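The Last Two Minutes at Tullwood

My grandmother kept the clock at the Tullwood gym for most of my childhood, and because there was no one to leave me with on game nights, I grew up at the scorer's table with my chin on my mitten and a bag of popcorn going soft in my lap. I learned to read off the scoreboard before I learned it from books. HOME was my first word in print, and for years I thought GUEST was the name of a town.

The winter I want to tell you about, I was eleven and Tullwood was terrible. We had a center who was afraid of elbows and a point guard who threw beautiful passes to people who had already turned around. Everybody came anyway. The gym held 200 if you let the little ones sit on the stage, and in February, with the snow piled up to the window ledges and nothing at the movie house, it held them all.

Wisach came over the ridge that night in a bus with one working headlight. They hadn't lost since Thanksgiving. They had uniforms that matched, and a coach in a real necktie, and they ran their warmups without talking, like men going to work at the mill. My grandmother looked them over, licked her thumb, and turned to a clean page in the book.

"Well," she said, "they put their shoes on same as us."

By the half we were down 20. I remember the smell of wet wool and floor wax, and our coach standing under the basket with his hands in his back pockets, studying the rafters as if the answer might be up there with the lost volleyball. Then the third quarter started and our center, who had caught an elbow after all and found that he'd lived through it, began to play. He just stood where he was supposed to stand – that was really the whole of it – and those beautiful passes finally had somewhere to go.
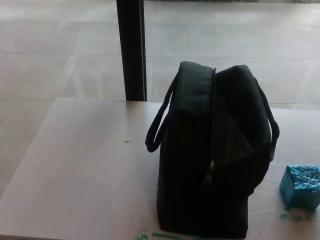
The black bag, zipper and all.

With two minutes left we were behind by a basket, and the noise was such that I couldn't hear the buzzer I was sitting next to. My grandmother's hand lay on the switch, perfectly steady. I grabbed her sleeve and whispered that she could be slow, only a little, only a second or so, and who would ever know?

She didn't scold me. She let the clock run exactly as it wanted to, right down to nothing, and our last shot rolled around the rim and thought about it and fell off the wrong side. Wisach by 2.

Afterward she closed the book and buttoned my coat up to my nose, and we walked home down the middle of the plowed road with half the town walking along with us, everyone talking at once about that third quarter, and she held my hand the whole way, though I was much too old for it.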